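カテゴリー:工房ノート > 左官・仕上げ > 石灰塗料

2025年8月24日 石灰塗料の色見本、やり直し分

Rivas(玄関ホールの壁)用の見本板。前回の板は乾いてから赤みが抜けすぎて、白い壁に薄く埃が乗ったような色になった。先方からは「もう少し温かい色」という返事だけ来ている。色番の指定はなし。顔料を増やす前に、下地と練りのほうを一度そろえておくことにした。

朝のうちに石灰クリームの計量。Laltenの古いほうの桶を開けた。上水は澄んでいて、表面に薄い膜。膜は取り除いて捨てた。混ぜ込むと後で白い粒になって刷毛に引っかかる。7月にそれで板を一枚だめにしている。

桶ごとの重さが2,123 g、石灰クリームだけで1,627 g。差し引き496 gが容器の分になる。桶の側面に油性ペンで書いてあった風袋の数字は消えかけていて読めなかったので、量り終わってから書き直した。次に使う人はこの数字で引いてください。

顔料はMallikの酸化鉄の赤と黄。粉のまま入れず、前の晩から水に浸けておいた。赤は水になじむのが遅く、朝になっても上に粉が浮いていた。乳鉢で軽くあたってから茶こしを通す。茶こしに残ったかたまりはもう一度あたって戻した。捨てると配合が変わる。

配合は前回と同じ比率のA、赤だけ増やしたB、赤と黄を両方増やしたC、Cに大理石粉を足したD。計4種。大理石粉はMaltexの細かいほう。粗いほうは袋の口が開いたままになっていて、湿気で固まり始めていたので使わない。

練りはAから順に、同じ撹拌棒で手練り。電動は泡を噛むのでやめた。Dだけ途中で重くなり、霧吹きで水を足した。足した水の量を記録していない。これはまずいので、次回は霧吹きごと量る。

下地は石膏ボードに石灰系の下塗りをしたもの。吸い込みをそろえるため、塗る前に全部の板を霧で湿らせた。湿らせてから表面の光りが引くまで待つ。待ちが短いと塗料が滑るし、長いと刷毛の継ぎ目が濃く出る。Bの板は電話に出ていたせいで待ちが長くなった。左上に継ぎ目が出ているのはそのため。色の判断には使えるが、仕上げの見本としては出せない。

刷毛は幅広の豚毛。一層目は縦横を決めずに交差させ、二層目は少し薄めて同じように塗った。塗った直後はどれも濃く、CとDの区別がつかない。午後になって端のほうから明るくなってきた。色が動いているあいだに判断すると必ず外すので、この時点の印象は書かないでおく。 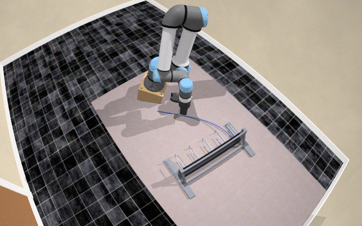

淡いピンクがかったベージュ、艶なし。両脇は暗い色のタイル床。CG。

夕方、エメシェ(Kiss)が寄ったので板を見てもらった。順番は伝えずに並べて、好みではなく「どれが一番赤いか」だけ聞いた。答えはC。私にはBに見えていた。窓の位置を変えて見直すとBが赤く、蛍光灯の下に持っていくとCが赤い。黄が入ると灯りによってこれだけ動くらしい。Rivasの玄関は北側に小窓があるだけで、夜は電球色の照明になると聞いている。見本は現場に持っていって、昼と夜の両方で見てもらうしかない。

ライバ(Memon)からは、床の色を聞いたのかと言われた。聞いていなかった。床が暗いと壁の裾が明るく見えるし、赤い床なら壁の赤みは弱く感じる。以前の現場で、こちらの工房の明るい床に置いて決めた色が、納めてみたら妙に冷たかったことがある。あのときは床が黒っぽい石だった。明日先方に電話して、床材の端切れがあれば借りる。なければ同じくらいの明るさの板を下に敷いて見る。

艶について。石灰だけなら艶は出ないはずだが、Aの一部に弱い光りがある。斜めから見るとわかる程度。塗っている途中で刷毛を返しすぎたところと場所が合うので、押さえてしまったのだと思う。Dは大理石粉が入っているのに一番沈んで見える。表面に細かいむらがあり、離れて見るとそれが落ち着きになっている。近くで見るとむらはむらなので、玄関のように人が壁のすぐ脇を通る場所でどう受け取られるかはわからない。

粉落ちの確認は翌日以降。今日のうちに指でこすってみたい気持ちはあるが、まだ早い。板はAからDまで裏に記号を書いて棚に立てた。表に付箋を貼らないこと。前に付箋の形だけ色が残って、撮り直しになった。

残った塗料はそれぞれ蓋つきの容器に入れ、上に水を薄く張ってある。CとDは量が少ないので、補修用に使わず見本のもう一枚ぶんとして残しておいてほしい。Aは使って構わない。

道具の片付けで気づいたこと。豚毛の刷毛の金具に錆が出ている。錆が混ざるとこの手の淡い色には点になって出るので、金具の近くまで塗料に浸けない。替えを2本注文するつもりだったが、発注書を書く前に在庫の引き出しを見てから。保護めがねは一つ、鼻当てが取れている。石灰を練るときに使えないので別の箱に移した。

明日やること
・Rivasに電話。床材と、玄関の照明の色をもう一度確認
・BとCを新しい板に塗り直し。湿らせてから塗るまでの時間を書く
・霧吹きの水を量る
・Maltexの粗いほうの袋、固まった部分をふるって使えるか見る。だめなら下地の試験に回す
・四枚とも同じ窓際で乾いた色を確認(昼前)

追記。帰りがけに見たら、Cの右下が他より明るくなっていた。棚の金物に触れていたあたりで、乾き方が違うのかもしれない。板の下に桟を入れて浮かせておいた。

当サイトでは利便性向上のためCookieを使用しています。閲覧を続けることで、Cookieの使用に同意したものとみなされます。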